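Ticket: Cell 2, bottle sorting, right arm closes short
Opened by: Pendo Muriithi
Assigned to: Frans Van Rooij
Status: Monitoring

Right gripper stops before it reaches the set width on the thin clear bottles. Left arm is fine. Started after the finger swap in October. 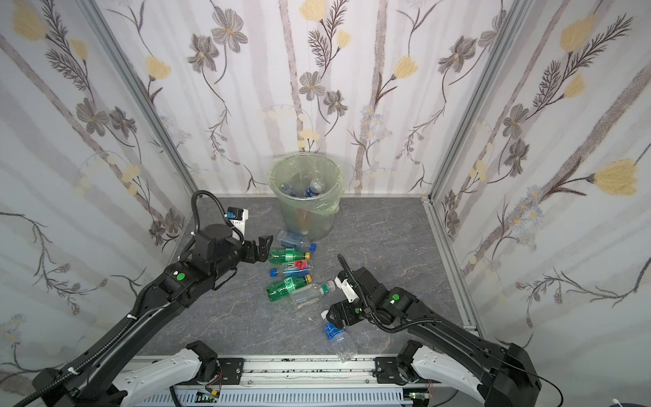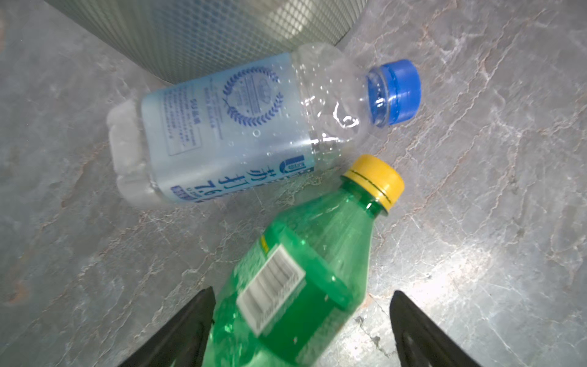 Bottles on the cell floor: both arms at the pile, then wrist camera over a green one.

Frans, 09:40. Homed both arms. Right gripper homes 2 mm off. Fingers seated, screws tight. Wiped the wrist camera lens.

Frans, 10:25. Re-zeroed the right gripper and ran 37 picks by hand from the Hurnach panel. Two short closes, both on green bottles with the yellow cap. Cable loop at the wrist was pulling at full reach, so I gave it more slack.

Pendo, 13:10. Ran 18 more on auto. No short closes. Glare on the marble floor still bothers the camera near the front. Can we turn the lamp down?

Frans, 13:30. Lamp is on the Stikholm dimmer, ask Hamisi. Leave the ticket open until the night shift has run it. If it drifts again, log the home offset before you re-zero.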